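Odik drops its screws, part two

A few of you asked what came of the fault I moaned about in December, so I've written it up properly. If you've just arrived: Odik is the name we gave the two-armed rig in the back workshop at Cindton, and its job for most of the winter has been picking up small hardware and putting it somewhere else. It had been doing this well enough. Then it began letting go of things partway through a move, with no warning and nothing in the log.

The log was what bothered me most. When a gripper loses its part, the controller is meant to see the fingers close further than they should, raise a fault and stop the arm. Ours carried on as if it still had hold of the part, went to the drop point, opened its fingers over nothing and reported a good cycle. I only noticed when the counts stopped adding up at the end of a run. By then 16 screws had gone missing.

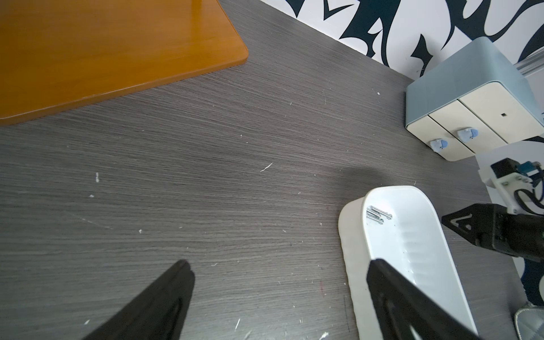 The pins or screws at the upper end of the white tray, with the other arm over on the right.

My first guess was the finger pads. They wear, and I had been lazy about changing them. I fitted a new pair, ran it again and got the same result. My second guess was the air in the room, which is cold first thing, and I wasted most of a morning on that with a heater. Please don't write in to tell me it was never going to be the heater. I know.

Albertina Cunha, who wrote most of our gripper code before she moved over to the Esteves job, came down after lunch and asked what the closing threshold was set to. I told her it was the default. She asked which default. That was a better question than any I'd asked myself.

We had updated the Gredov controller software in the autumn. The update kept our speeds and our positions but put the grip settings back to the maker's values, and those assume a much thicker part than a screw. The "part lost" check compares the finger gap with a minimum width. With that minimum set to zero, the check can never fail. So the arm was holding too lightly, which explained the drops, and it couldn't tell when it had dropped something, which explained the clean log. Two separate faults from one update.

It took her ten minutes to find and me two days to admit I should have compared the settings files at the start.

The basin made things harder for us too. A screw in there settles wherever the curve takes it, and the glaze throws back a patch of glare that the vision side doesn't like. I had been blaming the glare for bad picks, and some of them probably were down to it, but it had nothing to do with parts being lost in mid-air.

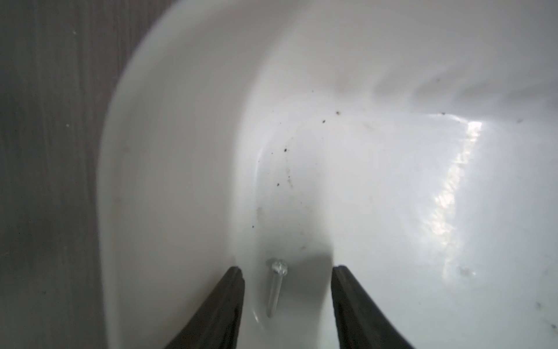 What we changed

The minimum width is now set per part, and the program won't start if it reads zero. Grip force is back up to where it was before the update. I also added a check at the drop point: before the fingers open, the controller reads the gap once more, and if the reading is wrong the arm stops where it is and waits for a person. It costs a little time on each cycle and I don't mind.

The other change is a dull one. Every settings file is now copied off before an update and compared afterwards, by a script, with the differences printed on paper and signed. Albertina wanted the signature. I thought it was a bit much, then remembered the heater.

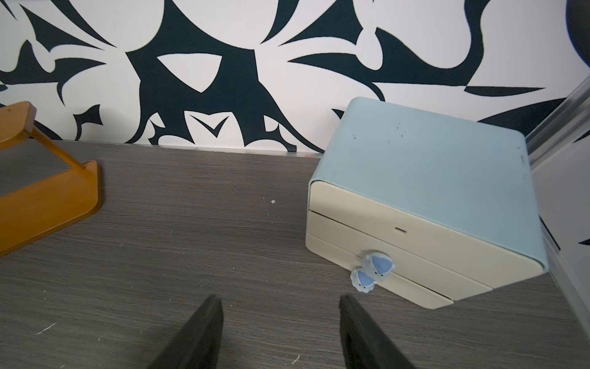 I'd call this one a safety matter as well as a nuisance, and I've put it in the book as such. A screw weighs next to nothing, but the same code runs the arm when it's handling heavier things, and an arm that believes it's holding something when it isn't will make its next move on that belief. Drawers worry me most. If the fingers slip off one of those little blue penguin-or-bird knobs on the storage box and the controller thinks they're still on it, it will go through the whole pull with an empty hand, then reach for a drawer that is still shut. At low speed that means a knock and a scuffed drawer front. I wouldn't want to see it at full speed with someone leaning in.

So the drawer routine stays at reduced speed until it has the same gap check as the pick routine. After the fix we ran 103 picks with no losses, and I pulled a screw out of the fingers by hand on two more to make sure it stopped. It stopped both times. The long run of 4000 is next, and I'll post the log when I have it.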